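Put the Air Purifier on the Floor and Leave It There
By Elango Suvarna

I love a big air purifier. I mean the tall white kind, full of little round holes, that takes up as much room as a filing cabinet and makes no effort to look like a vase. Mine came into the workroom in November and I have been boring my friends about it ever since! 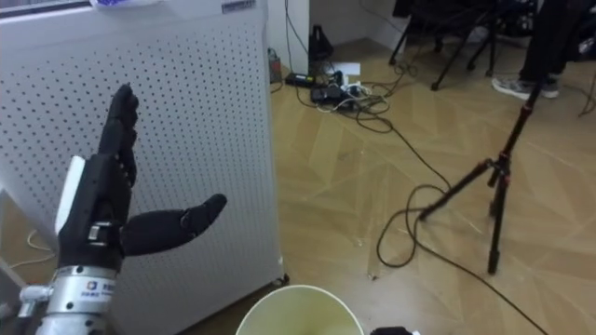 People want these machines hidden, and I think they're wrong. Tuck one behind a sofa and you forget the filter for a year (I did, with my old one). Out in the open, you walk past it 35 times a day and you notice the dust in the holes, so you wipe it. Wheels help too. If I could make one rule for every maker, it would be wheels.

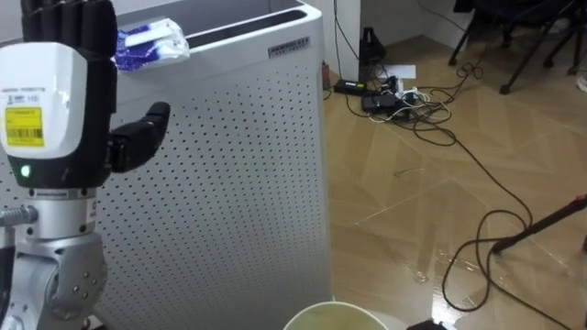

My one plea is about the top. A flat top at that height is a magnet for bags and papers, and I'm as guilty as anyone, but the air has to get out somewhere. Give it a clear lid and a bit of floor on each side. I'd take that over a prettier machine that costs 500 dollars more, and I'd still wheel it over to show you when you came by.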